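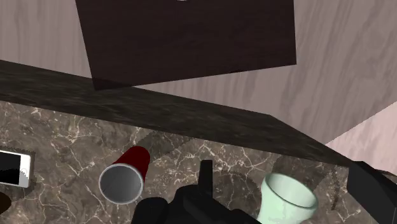
Kitchen task in the simulator: the gripper between the red cup and the mint-green one.

Clokutik Robotics Club: Frequently Asked Questions

Who can join?
Any student at Drovham or Stomham, in any grade. You don't need to have coded before! Plenty of members wrote their first loop in our room.

What are we working on this year?
Kitchen cleanup, and we love it. Teams write a program that has the arm set a tipped cup upright and leave everything else on the counter alone. It sounds easy until your first try sends a cup across the marble (everyone gets one of those, and yes, we clap).

Why do we start in simulation?
You can reset a whole kitchen with one key and try again right away. One team logged 209 runs before the February check-in, and their grasp code got so much better along the way.

Do I need my own laptop?
Nope. The Forsberg Lab has 16 desktops with the simulator installed. If you want to bring your own, ask for the setup sheet first, as the install takes up a lot of disk space.

How big are the teams?
Up to four people. Come with friends or come alone and we'll match you up.

How does scoring work?
Each team gets 50 scored runs with the objects moved around each time. A run counts if the cup ends up standing on the counter and nothing else has been knocked over. Ties go to the faster average time.

When do you meet?
After school, 3:30 to 5:00 p.m. Snacks stay in the hallway, please!

Can I join late?
Yes, any time before team lists close in February. After that you're welcome to sit in, test other people's code and get a head start on next year.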